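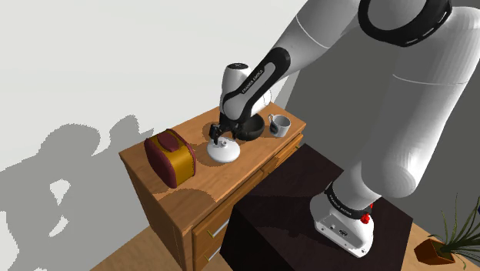
Letzten Donnerstag war ich beim Tag der offenen Tür von Rornine, zusammen mit 169 anderen Leuten, und ich bin immer noch ein bisschen aufgekratzt. Eigentlich wollte ich nur kurz reinschauen (der Kaffee war umsonst!) und dann weiter zum Einkaufen. Am Ende stand ich bis 19 Uhr in einem schlecht gelüfteten Seminarraum und habe auf eine Leinwand gestarrt, auf der ein simulierter Roboterarm versucht, einen Deckel am Knauf zu packen.

Ja, simuliert. Der Mann neben mir war hörbar enttäuscht. Er hatte seine Tochter mitgebracht und ihr einen Roboter versprochen, und jetzt saßen beide vor einer gerenderten Kommode mit Becher, schwarzer Schüssel und einer Dose in Weinrot und Senfgelb, die mich sehr an meine Schulzeit erinnert hat. Ich verstehe den Ärger. Wer zu einer Vorführung kommt, will, dass es surrt.

Trotzdem finde ich, dass Rornine das richtig gemacht hat, und zwar gerade mit diesem langweiligen Deckel. Phyllis Ashworth, die durch den Nachmittag führte, hat uns nämlich auch die Fehlversuche gezeigt. 2000 Durchläufe hatten sie in der Nacht davor rechnen lassen, und sie klickte einfach hinein, mal hier, mal da. Einmal gingen die Finger neben dem Knauf zu. Einmal rutschte der Deckel weg und nahm den Becher mit — großes Gelächter, auch bei der Tochter. Danach wollte plötzlich jeder wissen, warum so etwas schiefgeht, und die Fragen waren gut, viel besser als dieses ewige »Und wann putzt der bei mir zu Hause?«.

Im Juni war ich bei einer Vorführung in Grevindale, da lief das völlig anders. Echter Arm, Nebel, Musik, nach 7 Minuten war alles vorbei. Der Arm hat eine Flasche hochgehoben, wir haben geklatscht. Ich habe hinterher gefragt, was passiert, wenn die Flasche woanders steht, und bekam einen Prospekt in die Hand gedrückt. Den habe ich noch, falls ihn jemand möchte.

Howard Rowbotham, ebenfalls von Rornine, meinte später am Stehtisch, so eine Simulation verzeihe einem leider auch vieles, Reibung zum Beispiel sei ein ewiges Ärgernis. Stimmt bestimmt, und darüber hätte ich gern mehr gehört als über die Firmengeschichte, die mir 2 Folien zu lang war. Ein echter Arm im Nebenraum, mit demselben Deckel und denselben Patzern, das wäre mein Wunsch fürs nächste Mal. Und bitte jemand, der vorher die Fenster aufmacht.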